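Home Browse Collections Contribute Help Sign in

Zaldale Skipping and Clapping Rhymes: README

Hello, and thank you for downloading the rhymes. It is a collection of 2672 playground rhymes, the kind that go with a skipping rope or a clapping game or a ball against a wall, written down as people in and near Zaldale remember them. Tomos Llewellyn began it in a school exercise book, and Eluned Bellis typed the whole lot up and has looked after the files ever since. If you only want to read some rhymes, open rhymes.csv in any spreadsheet program and off you go! The rest of these notes are for people who want to sort, count or compare them.

What is in the folder

rhymes.csv has one row for each telling of a rhyme. Two people who gave us the same words still get a row each, as we are just as fond of the repeats as we are of the oddities, and the repeats show how far a rhyme had travelled.
places.csv lists the 19 schools whose playgrounds are mentioned, with the spelling of each name we settled on.
tunes.txt holds the tunes we managed to get down, in plain letter names, with a dash for a held note. 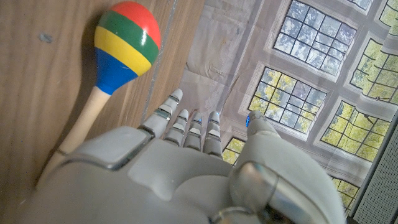
The columns in rhymes.csv are mostly what you would expect. "first_line" is the opening line in lower case with the punctuation taken out, and it's the best one to search on. "text" is the full rhyme, with a slash at the end of each line. "game" says what the rhyme went with (skipping, clapping, ball, counting out, or other), and "decade" is when the teller remembers using it, which may be a good deal earlier than when they told us. Please do be gentle with "decade". Memory is a slippery thing, and plenty of tellers changed their minds halfway through a cup of tea. Where they did, we have kept the first answer and put the second in "notes".

Spelling was the hardest part, and you will find we haven't been perfectly steady about it. Nonsense words were written down by ear, so the same word may turn up as "eeny", "eenie" or "eany" depending on who was holding the pencil. The "variant_of" column ties most of these together, using the row number of the version we typed up first. It is blank for 60 rows we argued over and never agreed on, and if you have a view on any of them we would love to hear it.

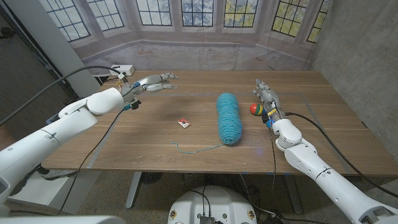 Two of the larger batches came to us already written down. The Gittins notebooks have the skipping rhymes with the long verses, and the Cultden letters are nearly all counting-out rhymes, often with several on one sheet. Rows from either have the name in the "source" column. Everything else was told aloud, and "source" simply says "told".

Things left out

We have taken out the surnames of tellers and of any children named in the rhymes, putting a plain dash where a surname stood. First names stay, as the rhythm falls to bits without them. There are 17 rhymes held back because the tellers asked us to, and we won't be adding those. A fair few of the ones that remain are rude, and some make fun of people in ways we wouldn't repeat today, so do have a read through before you hand the file to a class.

Using it

You are welcome to copy, print, sing and rearrange the rhymes for anything that doesn't make money. Please mention the Zaldale rhymes somewhere, and for anything paid, write to Eluned first.

Corrections are very welcome. Give the row number and the words as you knew them, and tell us which game they went with if you can remember. Eluned goes through them each November and puts out a fresh copy of the files.

Last changed 6/9/20: mended the broken line endings in tunes.txt.

Related items
Cultden Counting-Out Letters: page scans
The Gittins Notebooks: a reading list
Brodo Street Games Word List
Zaldale Ball Games: rules and drawings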